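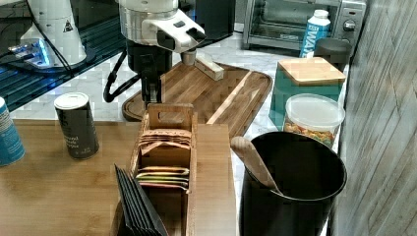
4.2 What lives on the worktop

Cupboards have been well served by the literature on household storage, perhaps because they hold still and have doors. The worktop has done less well. It is usually treated as a work surface that has become untidy, and the papers that mention it at all tend to do so in a chapter on clutter, with a photograph of somebody's post. We take the view that a worktop is a storage space with a little work done at the front of it, and that most households know this perfectly well and would prefer not to be asked.

Our material comes from 53 kitchens in Drurnville, visited during August, when the windows were open and people were inclined to offer us cold drinks. Each household kept a diary for 30 days, noting what was put on the worktop, what was taken off it and, where they could bear to, why. The diaries produced 1000 usable entries after we had removed the shopping lists, the sums and one long complaint to Alorel about a dishwasher.

Following Benítez, we divide worktop objects into residents, lodgers and visitors. A resident has a fixed place and would be missed. A lodger has been there for some time, is moved when the surface is wiped, and goes back to more or less the same spot. A visitor is meant to leave by the end of the day. The scheme was drawn up for hallways, where it must cope with umbrellas, and it transfers to kitchens with only slight damage.

The damage occurs at the boundary between lodger and visitor. Diary keepers were generous in calling things visitors. A carton would be entered as "just out for now" on a Tuesday and again, in the same handwriting and the same place, well into the following week. We have therefore coded by behaviour and ignored the stated intention, a decision that several participants took personally.

4.3 The back row

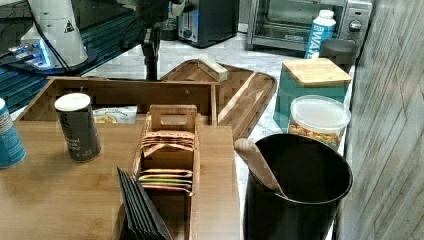

Large appliances settle against the wall early in the life of a kitchen and everything else is arranged by reference to them. Participants seldom described choosing this position. The socket chose it, and the cable agreed. Once the back row is in place it acts as a kind of shoreline, and smaller goods collect in front of it in order of height, or nearly so. Figure 3 gives a compact case: the toaster and the toaster oven hold the back of the marble, a tall carton of boxed water has come to rest in front of the oven, and the teal canister with its wooden lid has a tub of snacks directly before it. The oven door opens forwards in most models we met, so that anything standing before it must be moved each time it is used. Households with this arrangement did not regard it as a fault. One diary describes the moving of the carton as "part of making toast".

Figure 3. Back row and collected goods, marble worktop. The cutting board is coded as a surface, and the small wooden block on it as unassigned.

The lidded container deserves a word of its own. Opaque canisters were nearly always coded as residents, and clear tubs as lodgers, even when the two stood side by side and held much the same sort of thing. We think the difference lies in what can be seen. A clear tub shows its level to anybody passing, which invites inspection, and inspection of snacks rarely stops there. Opaque canisters were opened less, moved less and, in a fair number of homes, last filled at a date the owner could not supply. The matching storage sets sold by Plusora came up often in this connection, mostly as gifts.

Cutting boards gave us the most trouble. They are objects, and so should be coded, but they also carry other objects and so behave like a second, smaller worktop laid on the first. We recorded 105 entries in which something was said to be "on the board" and had nothing to do with cutting: keys, a phone, half a lemon, a library book. Our rule is that a board left out counts as surface, and a board stood on its edge counts as a resident. Small items of no clear purpose found on a flat board are entered as unassigned, a category that grew faster than we would have liked and to which we return in section 5.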